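Housekeeping and Laundry Assistant (part-time)
Lurkerton Guest House, Grostville
Reference: 2398

We are looking for a housekeeping and laundry assistant to join our small team in Grostville. The post is permanent after a probation period and is open to people new to this kind of work.

You will change beds, clean guest rooms and bathrooms, and wash, iron and fold linen and guests' clothing. You will also restock the cupboards on each landing and report any repairs to the duty manager.
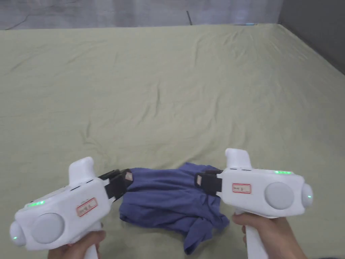
Shifts run from 10 in the morning and finish once the rooms are ready for new arrivals. You will work alternate weekends. The house closes for two weeks in January, and part of your paid leave must be taken then.

You should be comfortable on your feet and able to manage stairs, as there is no lift. Experience in a hotel or care home is useful. Uniform and a meal on shift are provided. The Lerkdale bus stops outside, and staff may park in the rear yard.

To apply, send a short letter and the names of two referees to the Lurkerton office, quoting the reference. Applications must reach us by April 2, 2024. Interviews will be held at the guest house.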